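4. Cup disposal and the wording of bin labels

4.1 Setting and materials

The two sites differ in how drinks are served. At Clodness, hot and cold drinks come from counters on the ground floor, and people carry them up to the working floors. At Grerkow, each floor has its own kitchen corner with a kettle, a water cooler and a stack of disposable cups, and there is no central counter. Both sites send their mixed recycling to Anghel, and both have the same written rules from Anghel on what may go into it. Under those rules, rigid clear plastic cups are accepted if empty. Paper cups are not accepted with mixed recycling and must go either into a separate paper cup tube, where there is one, or into general waste. Lids follow the rule for plastic cups whatever cup they came from.

Before the study, the bin labels at both sites used the wording supplied with the bins: "Mixed Recycling," "General Waste" and, at Clodness only, "Cups." The last of these caused trouble from the start. The tube labeled "Cups" was meant for paper cups alone, but the label did not say so, and its opening was wide enough to take a plastic cup of the usual size. Staff who handled the bags told us that the tubes regularly held both materials and that a mixed tube was treated as general waste.

We replaced the labels at both sites in August. The new labels named the material first and the object second ("Paper cups," "Clear plastic cups, bottles, lids") and were set in the same type size as the old ones. Color coding was left as it was. We made no announcement, and building managers agreed not to mention the change in their newsletters until data collection had ended.

4.2 Questionnaire

A questionnaire was sent to 3,000 people with access badges for one or the other building. We received over 200 usable replies, which is a low rate of return even for a voluntary workplace survey, and the results below should be read with that in mind. People who care about recycling are more likely to answer questions about it. We have no good way of correcting for this, and did not weight the replies.

The questionnaire had 3 parts. The first asked where the person usually got drinks and where they usually threw the cup away. The second asked them to match a list of items to bins, using the labels as printed in their own building. The third was an open question: "Is there anything you are unsure about when you throw away a cup?" Replies to the open question were read by both authors separately and grouped by theme. Where the grouping differed we discussed the reply and agreed on a theme, or put it under "other."

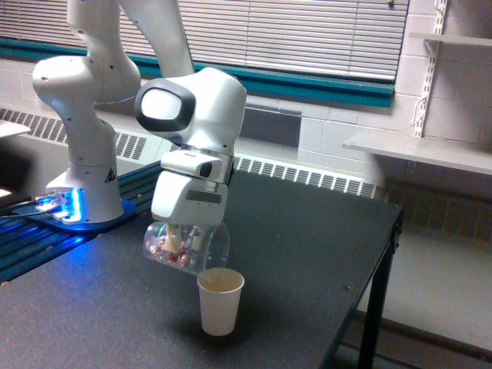
Replies that touched on more than one theme were entered under each. A typical case was a person who did not know which bin took paper cups and also did not know whether the cup had to be rinsed. We kept these as two separate sources of doubt, as a label can settle the first but would need a second line of text to settle the second.

The open question produced longer answers than we had expected. Many people used it to describe what they did in detail, including what they did when they were in a hurry. Several said that they knew the rule but did not follow it if the right bin was further away than the wrong one. Others described a habit carried over from an earlier workplace with different rules. One person at Grerkow had been putting paper cups in with office paper for years and had only learned from our questionnaire that this was wrong.

4.3 What people understood by "cup"

The matching task showed a clear difference between the two sites. At Clodness, where the old label had said only "Cups," people were more likely to send every kind of cup to the tube, even after the label had been changed. At Grerkow, where there had never been a tube, people sorted by material more readily, and their mistakes were mostly about paper. They tended to assume that a paper cup was paper and belonged wherever paper went. The lining was mentioned in only a few replies, and those who mentioned it generally knew the rule.

We take from this that an old label goes on having an effect after it has been taken down. A person who has walked to the same bin every day does not read it again. The new wording seems to have reached mainly those who were new to the building or who used a different floor from their usual one. Bag checks at Clodness support this. On floors used mostly by visitors, tubes held few plastic cups by the end of the period. On floors with assigned desks there was little change.

The word itself is part of the problem. In everyday speech "cup" covers a thing you drink from, with no thought about what it is made of. Several replies used "paper cup" for anything disposable, including items that from the rest of the answer must have been plastic. Others used "coffee cup" for paper and "water cup" for plastic. This works as long as the drinks stay in their usual cups, but at Grerkow both kinds are kept by the cooler and either may be used for water.

Figure 3. A clear plastic cup and a small white paper cup.

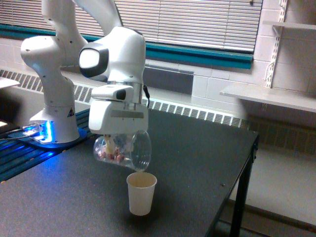

Sorting by material assumes that people can tell one material from another at the moment they throw something away, and in most cases this is a fair assumption. The difficulty reported in the open answers was seldom one of telling. It came later, in turning what the person saw into the words on the bin. The two cups in Figure 3 make the point well enough: one is transparent and the other is white, and hardly anyone would mistake one for the other by sight. A label that says only "Cups" throws that difference away. A label that begins with "Clear plastic" or "Paper" makes use of it, provided that it is read at all. For the same reason we would advise against labels that give the name of the polymer or the recycling code, both of which require the user to turn the item over and look for small print.

Size was a smaller source of doubt. Some respondents thought that small cups were not worth separating, or that they would fall through the sorting equipment. Anghel's written rules say nothing on size, and we did not pursue the question.

4.4 Liquid left in cups

Leftover liquid was the most common complaint among cleaning staff and one of the least common themes in the questionnaire. Users hardly thought about it. The rules say "empty," and most people seem to understand this as "finished," so that a cup with a mouthful of cold coffee in the bottom counts as empty to the person holding it. In a bag of mixed recycling, a few such cups are enough to wet whatever paper is in there with them.

Clodness has had liquid drains next to its tubes since before the study. They were used where they stood directly beside the opening and largely ignored where they were on the other side of the bin station. Grerkow has sinks in every kitchen corner and no drains. Staff there reported less liquid in the bags, which we put down to the bins being within reach of the sink. We did not measure the liquid and cannot put a figure on the difference.

4.5 Limits of the study

Apart from the low return, there are two further limits. The first is that bag checks depended on access to the loading areas, and at Grerkow this was possible only on days when the hauler, Braltley, had not yet made its pickup. Checks there were less regular than at Clodness. The second is that the cup supplier at Clodness was changed during the study, with the result that lids were of a different shape for the last part of it. We found no sign that this affected sorting, but a few respondents mentioned the new lids and did not know where to put them.

Data collection ended on 29 November 2023. The new labels were left in place at both sites at the request of the building managers, and the tubes at Clodness have since been fitted with narrower openings. Any later check of the bags will therefore show the effect of both changes together.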